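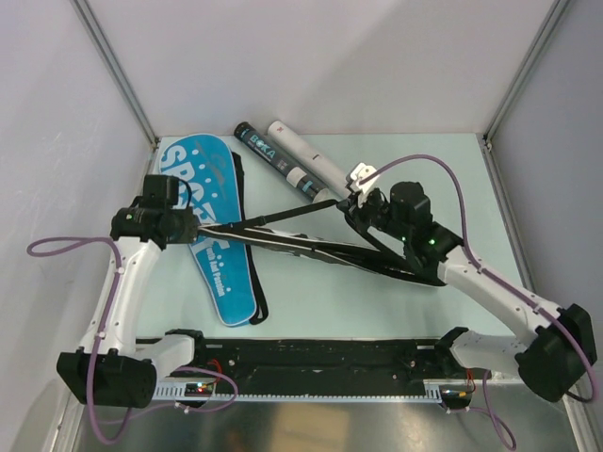 Racket cover, strap and two shuttle tubes on the green table.

Hands wanted for the Sovine kit table – badminton people and tidy people both welcome

Hi all, Ermira Grgić again. I run the loan kit at Sovine Badminton, and I'm looking for a few people to help me sort, fold, pack and hand out gear through the spring. It's a small paid job for one person and an open call for everybody else, so read down to the bit that fits you.

If you've played with us you know the loan kit. You turn up in the wrong shoes with no racket, and we hand you a cover with a racket in it and a tube of shuttles to share with your court. At the end of the night it all comes back in whatever state you left it. We have 33 rackets on loan now, which is a lot more than when I started, and I can't get through them by myself before the building closes. Last month I was still rolling up straps in my coat.

The blue covers are the ones most people ask for, the kind with SPORT down them in big white letters and the white dots. I love them. They're bright enough to find under a bench and they have a carrying strap up the side, so kids can sling them over a shoulder and still hold a parent's hand. The straps are also my number one headache! They twist, they knot around each other, and if you stack the covers with the straps loose you pull out one and get four. So a good part of this job is straps. Lay the cover flat, run the strap out straight, check the stitching along the edge, fold it, tuck it, next one. If that sounds restful to you, please write to me today.

Then there are the tubes. We keep feather and plastic shuttles apart (please, please keep them apart), and every tube gets opened and looked into before it goes back on the shelf. Crushed ones go in the practice tub. The tubes go on the left side of the bag and the covers on the right, with the round end up. Stojan Perić worked that out years ago and I have never found a better way to get the zipper closed.

The paid part

One kit assistant, seven hours a week, split over two evenings and a bit of the weekend. The pay is the club's regular hourly rate, and I'll send you the number when you write. You would get the bags out before play, sign things in and out, and repack with me afterward. You'd also keep the repair list. Right now that's a notebook with 481 lines in it, a lot of them in my handwriting, so the first couple of weeks might be slow going. Sorry.

You should be all right lifting a full bag, which is heavier than it looks, and all right talking to nervous beginners. You don't have to play. Valbona Stoyanova did this job for two seasons and told everybody she didn't know which end of a shuttle was the front, and we never had a neater shelf. Some sewing would be wonderful but I can teach you the one stitch we use.

The unpaid part

I also want people for two long packing sessions ahead of the Gallex juniors weekend. We're making up 24 sets, each one a racket in its cover, a tube of shuttles, a grip and a name tag. Come for an hour or the whole thing. There will be soup, and Azra Živković is bringing the good bread. Kids over ten are fine with a grown-up along. If you have a clean flat table you can lend us, even better, as we always end up working on the floor.

And if you have old covers at home, any color, we'll take them. A broken zipper is no problem. We cut the straps off the really worn ones and use them as spares, so nothing much goes to waste.

How to get in touch

Write me a few lines at the club desk, or leave a note in the kit box by the door with your phone number on it. Tell me which evenings you can do and whether it's the paid job or the packing sessions you want. No resume needed, but for the paid job I'd like the name of one person who can say you show up on time. I need to hear from you by 31 Jan 2009. I'll meet people in the order they write, over a coffee, and you can have a go at folding a strap while we talk.

The job runs until the summer break and picks up again in August if we're both still happy. If I'm not around, ask for Ermira Angelovski at the front desk. Yes, two Ermiras – say "the kit one" and the note will get to me.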